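Zarholm Botanicals - Formulation Laboratory
Notebook entry, September, Tuesday
Entered by: Oriana Escobar
Read by: Eluned Vaughan

Subject: capsule fill weight, green tea and fennel supplement (working name Irnlow)

1. Purpose

To establish why the second pilot batch of Irnlow capsules gave uneven fill weights, and to decide whether the powder blend should be altered before the stability samples are laid down.

2. Material

The fennel seed powder was taken from the Cabral delivery already in store. The green tea extract came from a newly opened drum. Domingo Saavedra sieved both powders on Monday afternoon and recorded a noticeable quantity of lumps in the extract, which broke down under light pressure. The bulking agent was unchanged from the first batch.

The retained sample from the first batch was examined alongside. It flowed freely from the funnel, whereas the second batch stopped twice and had to be tapped.

3. Weighing

A total of 857 capsules passed visual inspection and were available for sampling. Individual weights were taken on the small balance, with empty shells from the same lot weighed separately. Of the capsules sampled, 14 fell below the lower limit. None was above the upper limit. The low weights came chiefly from the end of the run, when the hopper was nearly empty.

I repeated the weighing of the 14 after lunch, with the balance re-levelled. The results agreed with the morning figures and the originals stand.
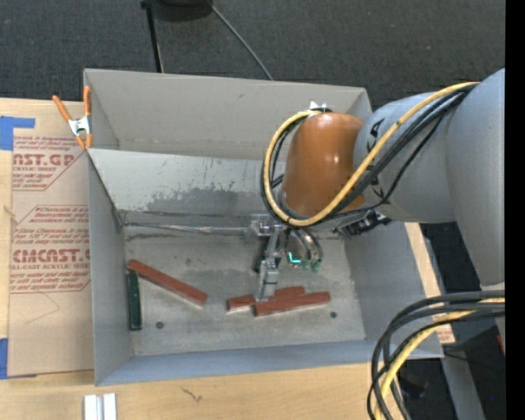
4. Blend trial

Two small blends were prepared. Blend A followed the existing recipe with a longer mixing time. Blend B used the existing mixing time with the extract dried overnight before sieving. Facundo Echeverría carried out the filling by hand on the bench plate.

Blend A showed little improvement. Blend B ran cleanly to the end of the powder, and the weights were closer together. The colour was slightly duller than that of the retained sample, though within what we have accepted before. The smell of fennel was unchanged.

A trial of this size does not settle the question. The hand plate is more forgiving than the Skarby filler, and the final part of a full run remains to be checked.

5. Label wording

Zulema Troncoso has asked that the phrase "supports weight control" be removed from the draft carton until the regulatory file has been reviewed. I agree. The caffeine statement should also give the amount per daily serving, as the present draft gives it per capsule only.

6. Actions

Saavedra - moisture reading on the opened drum and on one unopened drum.
Echeverría - repeat Blend B on the Skarby filler, with separate samples from the start and end of the run.
Escobar - amend the batch record to include the drying step, marked provisional.
Vaughan - to confirm whether the second batch may be kept for taste and swallowing trials or must be destroyed.

Stability samples are on hold until the moisture readings are entered.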